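Choosing a Phone Backup Arrangement for the Household

Category: Phones & Home Tech | 4 comments | Print this | E-mail to a friend

Readers of this blog have asked for guidance on keeping copies of the photographs, contacts and messages stored on their phones. The following notes set out the arrangement now used in this household, which was reviewed in February.

Most phones offer an automatic backup service as part of the initial setup. The service is convenient, but the free storage allowance is often modest. A phone with 200 videos on it may exceed the allowance quickly, after which backups stop and the only warning is a small notice in the settings menu.
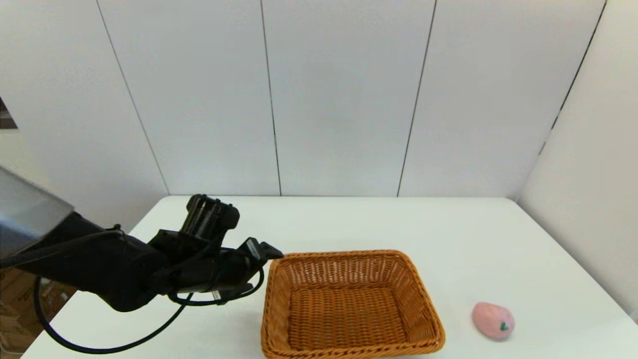 The first task is therefore to check the date of the last completed backup. On our older phone, the most recent copy had been made before we moved to Janbridge, and 617 photographs existed on the device alone. They were copied to a computer by cable that evening, and the automatic service was turned back on afterwards.

Consideration was then given to a paid plan. We compared Plusley and Katayama, both of which permit several family members to share one allowance. Katayama was the cheaper of the two. Plusley was preferred for its clearer treatment of deleted items – a removed photograph is held in a separate folder for a set period and can be restored by the account holder.

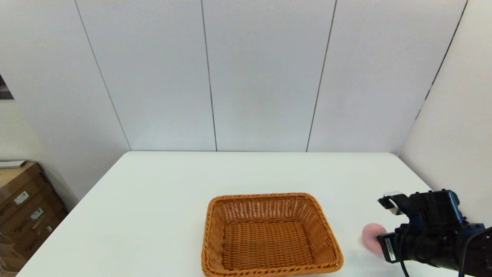 It should be noted that syncing and backing up are separate functions. Where photographs are synced, deleting one from the phone will generally delete it from every other device on the account. Family members should be told of this before they begin clearing space.

A second copy is kept on a Fitedar portable drive. The drive is connected once a month, the new files are transferred, and it is then unplugged. The transfer takes around 3 hours when there are many videos, and is best left to run overnight.
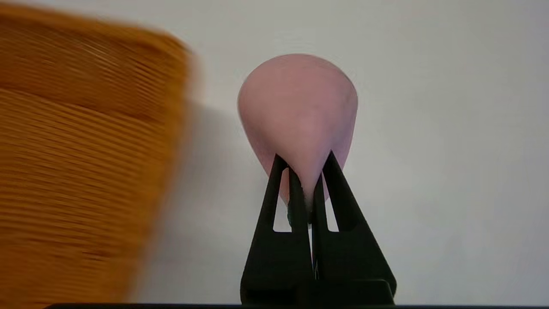 Storing the Drive and Cables

A backup drive should be kept away from the computer it protects. Ours was formerly left on the desk, where it was knocked to the floor more than once. Small equipment of this kind benefits from a fixed place, and a drawer or shelf in another room is sufficient. Any cable needed for the transfer should be stored with the drive and labelled. 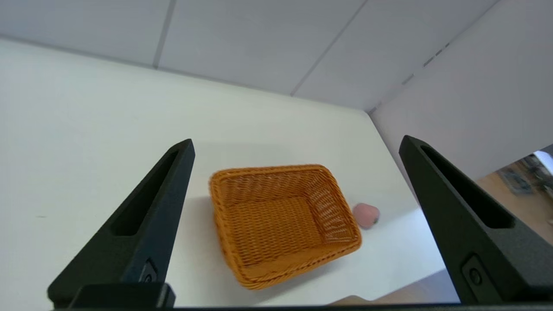 Passwords require separate attention. An encrypted backup cannot be opened without its password, and the provider may be unable to help if it is lost. We record ours on paper and keep the sheet apart from the drive. An open woven basket with a braided rim is suitable for chargers and spare cables, but the password sheet belongs in a locked drawer or cabinet.

Households should also test a restore at least once a year. Selecting a few files and opening them on another device is enough for most purposes.

Filed under: backups, phones, storage
Share (3) | Print | E-mail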